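Search this forum Advanced search Go

Silver or copper for the second half?

cgriffiths
Feb 8, 2019
I hold 200 ounces of silver and a small copper fund, and I want to add to one of them before July. The Tesach weekly note says copper stocks are low and the price should follow. My broker at Morgan says the opposite. What are people doing?

girish_d
Low stocks have been in every note since last summer and the price went nowhere. I'd stay with silver. Premiums on coins at Cilero went up again this week, so somebody is buying.

mared353
Coin premiums tell you what small buyers are doing. They don't tell you much about the metal. I sold my silver in the fall and don't miss it.

girish_d
You sold before the rise, though.

mared353
I did. I also bought copper at a better price than today's. It came out close to even after fees.

Chaltu W
Watch the dollar first. If it gets weaker, both go up and the choice matters less. If it holds, I think copper has the better case — it depends on factory orders, and those have been steady where I am. I work in purchasing and our wire supplier has quoted the same lead time for five months.
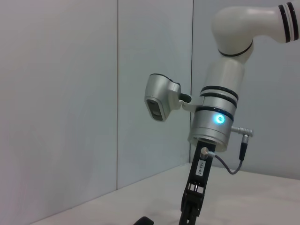
The quote itself did move. Last order was 3120 for the lot, up a little on the one before, and they would only hold the price for a week. I don't read too much into one supplier, but it's the reason I haven't sold any copper.

dwynwen_i
One supplier is one supplier. Komby had a chart of warehouse stocks that went back further, and the low points didn't line up with the price very well.

cgriffiths
Thanks. I'll probably split it — half now, half after the next Fed meeting. Does anyone know if Cilero still charges for storage on small amounts?

girish_d
They do, under 353 ounces. Check the fee page before you order.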